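# Plekberg open-topped parts bin, grey

Sold by Bilodham. Order code 425.

Most bins in this catalogue are described as if they'll change your working day. It's a bin. You put parts in the top and later you take them out again, and the only questions worth asking are whether the shape suits what you keep in it and whether you mind what it looks like after some use. We've had a Plekberg in our own store for long enough to have a view on both.

## What you get

One large grey bin, open at the top, with tall walls that slope outwards. There is no lid, and Plekberg doesn't make one. Kinnunen does sell a lid that is said to fit "most bins of this class". We tried it and it rocks at one corner, so we don't stock it.

The slope is the main selling point in the maker's leaflet, which claims that parts "find their way to the middle". Some do. Long bars mostly stay where they land, and if you drop them in from one side you'll find them lying along that side. If you need things in rows, buy a tray with dividers and save yourself the annoyance.

## What it's good for

- Bars, blocks and offcuts that can lie at any angle without harm
- Mixed short and long pieces, provided you can tell them apart by eye
- Stations where people reach in all day and a lid would only get in the way

## What it's poor at

- Small screws, washers and anything else that lies flat. Getting a washer off the floor of this bin with gloves on is a miserable job.
- Anything with a finish you care about
- Benches at normal height. The tall walls mean short arms will struggle to reach the bottom, so put it on a low stand.

## Wear

The leaflet calls the surface "scratch resistant". We'd take that phrase with some salt. The floor picks up scratches and goes patchy with use, and the lower part of the walls gets scuffed. None of this has stopped ours from doing its job, but if your customers walk past your store and you want it smart, you'll be disappointed before long.

We also asked Plekberg what load the bin is rated for. The answer came back as 100 kg "evenly spread", with no word on what happens when it isn't. A heap of steel bars is never evenly spread. We keep ours well below that and suggest you do the same — and don't drag it when it's full.

## Colour sorting

Plekberg suggests colouring your parts by length and keeping them in one bin. We were doubtful, but red for the longer bars and dark green for the shorter ones does work against a grey floor. Red shows up best. Dark green is fine in good light and harder to pick out in a dim corner, so if you're choosing colours from scratch, pick something brighter for the second size. Bars are not supplied with the bin.

## Cleaning

A damp cloth and ordinary washing-up liquid. The maker sells its own cleaner, code 492, and we can order it if you insist. On our bin it did nothing the washing-up liquid hadn't already done. Scratches stay whatever you use.

## Compared with the Denix

People often ask about the Denix bin, which costs more and has straight sides. It stacks better and takes up less room on a shelf. It's also harder to get your hand into the corners. For long-term storage we'd pay the extra. For a station where parts go in and out all day, the Plekberg is the easier one to live with, though not by as much as its leaflet makes out.

## Ordering

Supplied singly or in packs of 4. The pack saves on carriage only, as the price per bin is the same. Returns are accepted on unused bins, and a scratched floor counts as used. 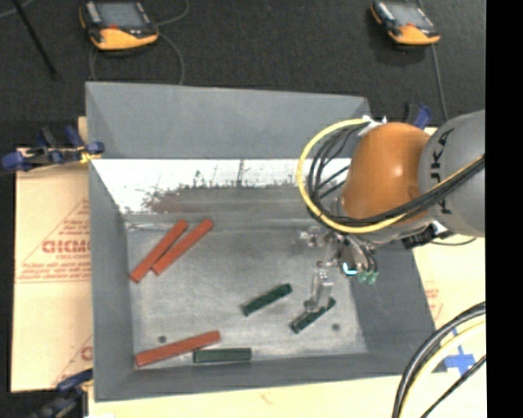 Grey open-topped bin holding red and dark green bars. Note the scratches on the floor.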